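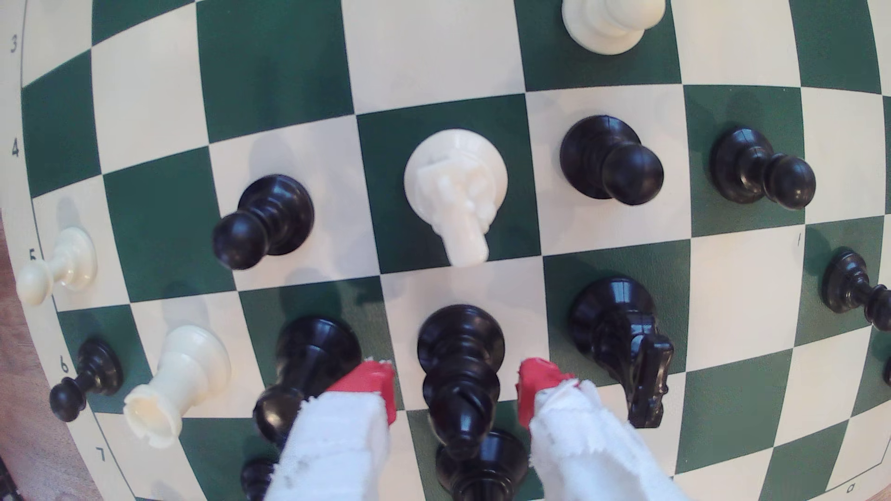
The two fingers of a robot gripper on either side of a black king.

How does a robot pick up a chess piece?

Your hand can feel a pawn and squeeze just enough. A robot needs a good gripper. At the Trevside workshop, people tried out 2 kinds on the same chess set.

The first had bare fingers. Smooth pieces often slid out. The second had fingers wrapped in white cloth, with red tips. Cloth rubs against the piece – this rubbing is called friction – and helps the gripper hold on.

Each gripper made 2000 tries. The bare one managed 1485 good lifts. The wrapped one did better, but its cloth frayed and had to be changed 4 times.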